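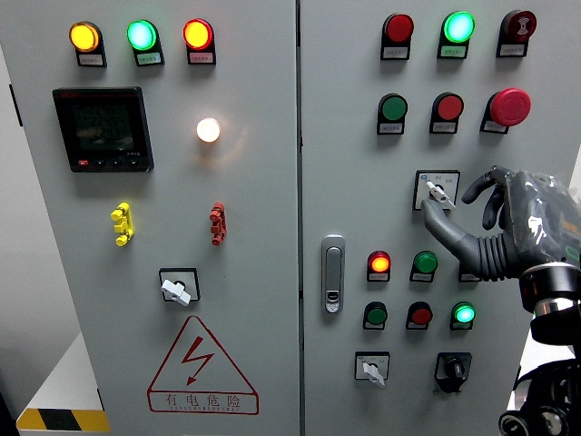
2 min read

I've wanted to see the inside of the Ruvel works ever since I moved to Nandilitz, so when they announced an open day for Wed 23 August I took the afternoon off and dragged my sister along. Tickets were 10 a head (coffee included, cake not!) and the line already went past the gate when we got there.

We started in the switchgear hall, and I'll admit I'm a sucker for a control cabinet. Gray doors, yellow and green and red lamps lit up in a row, a fat selector switch with a white handle, and a big red lightning bolt warning you off in Chinese. I could have stood there all day. My sister lasted maybe five minutes and went looking for the cake.

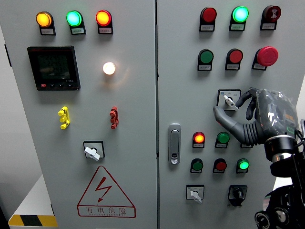 Our guide was Benedetta Dal Bello, who talks fast and knows everything. I asked her what a power meter on a door is for and got a wonderful long answer about loads and bad wiring in old bakeries, most of which I've already forgotten. She also let a few of us try wiring up a push button on a practice board. Mine was the slow one.

After that came the Dolley building, hot and very loud, and then the little shop, where I bought a Fuchs screwdriver I didn't need. Parking is on the grass behind the works, so wear decent shoes. They're doing another one in September and I've put our names down already.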